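# Chapter 2: Stone Indoors

I learned about stone by putting a hot casserole dish down on somebody else's worktop. There was a small tick, a pale ring, and a very long silence from my host. I was a student at the time and I thought stone was stone. This chapter is the one I wish I'd read first, and I've tried to write it the way I'd tell it to you over a cup of tea, with the chemistry kept to what you need for the exercises.

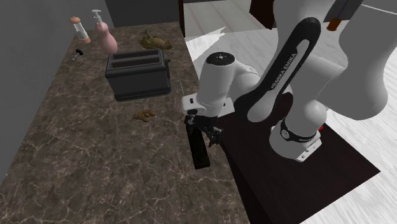
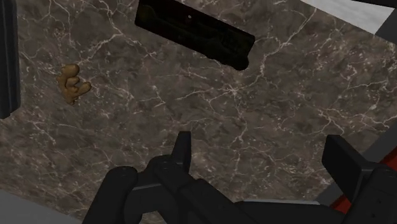 *Figures 2.1 and 2.2. Brown marble with pale veins, used as a countertop.*

Let's start with the word itself, as it causes more arguments than anything else in the trade. To a geologist, marble is limestone (or its cousin, dolomite) that has been buried, squeezed and heated until its crystals have grown back into a tight, interlocking mass. To a stone merchant, marble has often meant any stone that's soft enough to cut easily and will take a good polish. Plenty of "marbles" on old price lists are limestones that were never cooked at all! I'll use the geologist's meaning when we talk about how a stone formed and the merchant's when we talk about buying it, and I'll try to warn you when I switch.

## 2.1 Where the veins come from

Pure marble is white. I find that oddly disappointing, because everything we like to look at in it is really dirt. Clay, iron, and bits of old plant and animal matter were in the limestone to begin with, and the heat and pressure smeared them about. Iron gives you reds, yellows and browns. Carbon gives you greys and blacks. Green usually means serpentine or something like it.

Pale veins in a dark stone are a slightly different story. The rock cracks, as rock does when it's being shoved about, and water carrying dissolved calcite seeps into the cracks. The calcite comes out of the water and fills them, rather like limescale in a kettle. If the rock cracks again later, you get a second set of veins cutting across the first, and you can work out which came first by seeing which line is broken by the other. I still do this in hotel bathrooms. It makes me a slow person to share a hotel bathroom with.

Try it on any veined stone you can find before you read on – a fireplace, a shop front, the floor of a bank. Sketch a patch about the size of your hand and number the veins, oldest first. You'll get stuck somewhere, and that's fine. Put a question mark and move on.

## 2.2 Soft, and easily upset

Calcite has a hardness of 3 on the Mohs scale. A steel knife will scratch it. Granite, with all its quartz and feldspar, mostly sits between 6 and 7, and that gap explains a good deal of what happens in kitchens.

Then there's acid. Lemon juice, vinegar, wine and quite a few bathroom sprays will all react with calcite, giving off a little carbon dioxide and leaving a dull patch known as an etch. People often call it a stain, and then they scrub it, and then it's worse. A stain is colour that has soaked into the stone. An etch is stone that has gone. You treat the first with a poultice and the second with polishing powder and patience, and Section 2.5 takes you through both.

Sealing helps with stains. It does very little for etching, whatever it says on the tin.

## 2.3 Two quarries we'll come back to

Most of the worked problems in this book use records from two quarries, Gudirby and Sundholm, so you may as well meet them now. Gudirby is a hillside quarry with thick, even beds, and it can cut blocks up to 300 centimetres long. Sundholm is older, smaller and much more of a nuisance. Its stone is beautiful, but it's full of natural cracks, and a great many blocks get turned down before they reach the saw. The Sundholm block book has 1,337 entries and we'll use it in Chapter 4, when we get on to waste.

Have a pencil and a hand lens ready for the next section. A cheap lens will do nicely (mine lives in my coat pocket with the bus tickets). You'll also want a small piece of scrap marble that you don't mind ruining, and most stone yards will let you have an offcut if you ask nicely. Leave the kitchen alone.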